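Trultden Hand Teaching Kit
Set-up and Use Guide

Section 4: Recording a two-handed task

Read Section 3 (Charging and pairing) before you start. The steps in this section assume that both grippers are paired, that the recorder is running Taveo, and that the storage card has free space. Taveo is the recording program supplied with the kit. It saves the motion of each gripper together with the video from its camera, and the robot is later trained on those recordings.

4.1 Before you pick up the grippers

1. Choose one task and write it down in a single sentence. "Pick up the cup and put it in the sink" is a good task. "Tidy the counter" is too wide and should be split up.

2. Set the objects out where a person would normally leave them. They do not need to be lined up. You will move them between takes in 4.4.

3. Turn on the room lights. If sunlight falls straight onto the work area, lower a blind or turn the work area away from the window.

4. Push back long sleeves and take off loose bracelets. Sleeves that slide down can cover the square markers on the gripper base.

5. Route the cable down the front of your body and leave enough slack to raise both arms to shoulder height. Do not loop the cable around your wrist.

CAUTION: Keep the grippers, the cable and the recorder away from running water. The grippers are not sealed. For tasks at a sink, shut off the tap before you begin and keep it off until the grippers are back in their stand.

CAUTION: Check the floor where you will be standing. Move power strips and loose cables out of your path, or tape the cables down.

4.2 Zeroing the pair

1. Hold one gripper in each hand with the markers facing up.

2. Close both grippers fully, then open them fully. Do this twice.

3. Wait for two short tones. One long tone means that a marker was not found. Wipe the markers with a dry cloth and repeat step 2.

4. Look at the Taveo status line. It should read PAIR OK. If it reads PAIR WAIT for longer than 25 seconds, restart the recorder and go back to step 1.

Note: Zeroing is lost when a gripper is switched off. It is kept when a gripper is only put down.

4.3 Recording a take

1. Stand facing the work area with both grippers above the surface and empty.

2. Press the foot switch once. A high tone marks the start of the take.

3. Hold still for one full breath. Taveo uses this part to find the starting position of both hands.

4. Move toward the first object at an even speed. Approach it from the side you would use with your own fingers.

5. Close the fingers on the object until it is held, then stop squeezing. With glass and thin ceramic, use the soft finger pads (part T-13) and close slowly.

6. Lift the object clear of the surface before moving it sideways.

7. Set it down, open the fingers fully and draw the gripper straight back.

8. Return both grippers to the starting position and press the foot switch again. A low tone marks the end of the take.

Keep the gripper you are not using in the air, a little to one side, with its marker uncovered. Its position is recorded too.
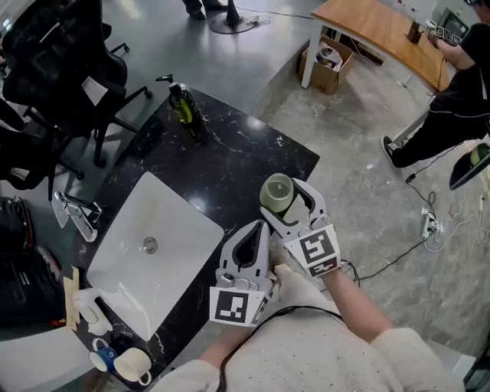
Green cup, two-handed recording at a counter with a sink. 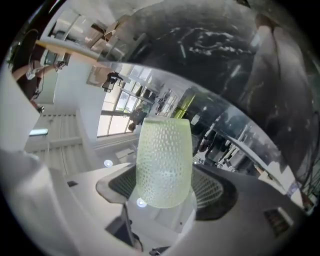
Text: Odette Gautier
Technical review: Halfdan Brynjólfsdóttir
Guide revised February

The gripper camera has a very wide lens. Straight lines near the rim of its picture come out curved, and the corners are black. Both are normal, and Taveo corrects for the curve when it processes the take. Do not crop the video yourself.

Because the lens takes in so much, it also records the room and anyone in it. Tell people nearby that you are recording. Put away papers, screens and badges that should not be stored.

4.4 Repeating the take

One take is not enough to train on. Plan a set of takes for each task and change something small each time:

- Move the object a hand's width in any direction.
- Turn it, if it has a handle or a printed side.
- Start from a slightly different standing position.
- Swap the hand that does the lifting, but only if the task sheet allows it.

Do not change the task itself partway through a set. If you decide that the cup should go on a shelf and not in the sink, close the set and open a new one with its own sentence.

Rest your arms when they get tired. Tired takes tend to be jerky, and the robot will copy the jerks. The set stays open while the grippers are in the stand.

4.5 When a take goes wrong

A dropped object, a missed grasp or a knock against the counter does not always spoil a take. Use these rules:

You missed the object and picked it up on the second try. Keep the take and mark it RETRY.

You dropped the object and it is still standing or lying within reach. Pick it up, finish the task and mark the take RETRY.

The object broke or left the work area. Press and hold the foot switch to discard the take. Put the grippers in the stand before you clean up.

Someone else reached into the work area. Discard the take.

WARNING: Do not pick up broken glass with the grippers. Splinters can lodge in the finger pads and scratch the camera lens.

4.6 Checking and saving the set

1. Open the set in Taveo and play the first and last takes at normal speed.

2. Check that the object can be seen in the gripper camera during the approach. If the fingers hide it the whole way, record the set again with a lower approach.

3. Look at the marker bar under each take. Green means that the marker was followed all the way through. Gaps show in gray. Short gaps are filled in for you.

4. Delete any take whose marker bar is mostly gray.

5. Type the task sentence into the Name box exactly as you wrote it in 4.1.

6. Choose Save Set. Leave the recorder powered until the light stops blinking.

Error 2460 at this point means that the card is full. The set is still in memory. Insert an empty card and choose Save Set again. Do not switch off the recorder first, or the set will be lost.

To load a saved set onto a Grurkar arm, go on to Section 5. For Takács arms, see Appendix B.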